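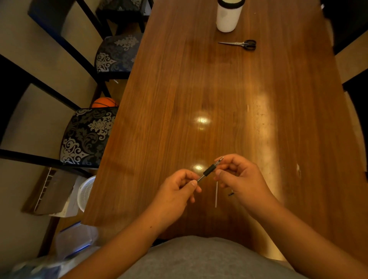

News > Reading Groups > Visit Reports

Visit to the Cropper Library, Nitham: Report for Member Groups

The Cavdale Reading Circle was invited to the Cropper Library's open day in Nitham, and 17 members attended. The visit was arranged to let reading groups in the district see the library's collection of modern fiction, its store of group sets and the small archive that holds the papers of the Skunirer Press. This report is circulated to all member groups, including those unable to send anyone.

The Library

The Cropper stands behind the old corn exchange and is reached by a flight of stone steps from the market. Members with limited mobility should ask for the side entrance in the lane, where there is a bell. The building was opened as a subscription library and still lends to subscribers, although residents of Nitham and Cavdale may read on the premises without charge.

Fiction is held on the first floor, arranged by author in a single run. The library does not separate crime, historical or translated novels from the rest, and several of our members found books they would not have looked for elsewhere. The short story is particularly well served. There are two full bays of collections by single authors, many of them long out of print, and a further bay of anthologies.

The Group Sets

The library keeps 69 sets of novels for loan to reading groups. Each set is boxed with a sheet of notes and a card on which earlier groups have recorded their remarks. These cards proved to be of great interest. One novel of family life, a favourite of our own circle, had been described by successive groups as "slow", "very slow" and "the best thing we have read together".

Sets are lent for eight weeks. The library asks that no pencil marks be made in the copies and that the card be returned with the box, whether or not anything has been added to it. A group wishing to borrow must register in advance, and one member must agree to be responsible for the loan. Large-print copies are included in a small number of sets and are shown in the catalogue by a letter L.

The Skunirer Papers

In the afternoon members were shown the archive. The Skunirer Press published fiction and memoir from a house in Nitham, and its usual print run was 500 copies. Only one of its titles, a novel about two sisters clearing their late father's farmhouse, was printed in a run of 2,000. The library holds the author's typescript together with the reader's report and the correspondence that followed.

The reader's report recommended that the final chapter be removed. The author's reply, which runs to four pages, defends the chapter line by line, and the press gave way. Members who knew the book were divided. Some felt that the closing chapter, in which the younger sister returns alone to the empty house, says again what has already been made plain. Others held that the novel would be a colder and lesser work without it. The discussion continued for some time after the papers had been put away – and was resumed on the journey home.

The archive may be consulted by appointment. Readers are asked to bring a pencil and to leave bags in the lobby. Photographs of the typescripts are not permitted, but copies of the printed catalogue may be bought at the desk.

The Reading

The open day closed with a reading of three short stories from the collection, all concerned with inheritance. The second, told through a list of household goods prepared for sale, was the most warmly received. The room was full and sound did not carry well to the back rows. We have passed this comment to the library, which has undertaken to use a microphone at future readings.

Matters for Member Groups

Groups that wish to register for the loan of sets should write to the library directly. The Circle will borrow the Skunirer novel as its title for May, and any member group may join that discussion in Cavdale. Those attending are asked to read the last chapter with particular care and to come prepared to argue for keeping it or for leaving it out.

The Circle records its thanks to the Cropper Library for its welcome and for the tea provided. A second visit will be proposed if enough groups express an interest.

Published 2020-10-13

3 comments | 17 shares

Contact the Circle | © Cavdale Reading Circle | Back to top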